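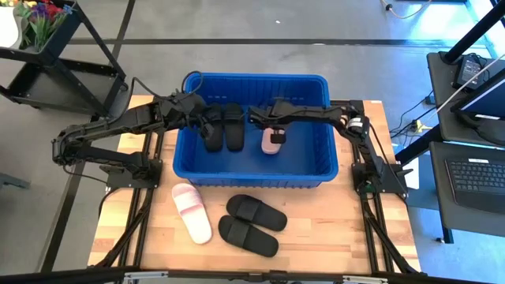 What is a slipper basket?

A slipper basket is an open container, kept near a door or at the foot of a bed, in which a household stores its indoor footwear between wearings.

Slipper baskets are found mostly in homes where outdoor shoes come off at the threshold, and they are a good deal older than the plastic versions most of us grew up with. In the hill town of Kirkell they were woven from split willow, wide and rather shallow, and a family would set one beside the stove so that the slippers inside were pleasant to step into on a cold morning. Plastic baskets with slatted sides, such as the bright blue one shown with slides in black and pale pink, let air pass around the footwear and can be rinsed out in the tub whenever grit collects at the bottom.

Contents and arrangement

Slides, with their single wide strap and open back, are the easiest slippers to store this way. They are usually laid soles down, side by side, with the straps all facing the same direction, although plenty of families simply drop them in and sort out the pairs later. A basket of ordinary size takes 12 slippers laid flat, or a few more if they are stood on edge. Closed slippers with a fleece lining do better on top, where they won't be flattened.

We use cookies to improve your visit. By continuing to browse you accept our cookie policy. Accept | Settings

Guest baskets

In the Clivevar district it is customary to keep a second basket just for visitors, filled with plain slippers in several sizes, and it is brought out well before the first guest has reached the porch. The household museum at Nazari opened a small room on the custom in April 2014, and its collection has since grown to 156 baskets, the oldest of them a lidded willow one from a farmhouse outside Skakier.

Article last revised 10/20/19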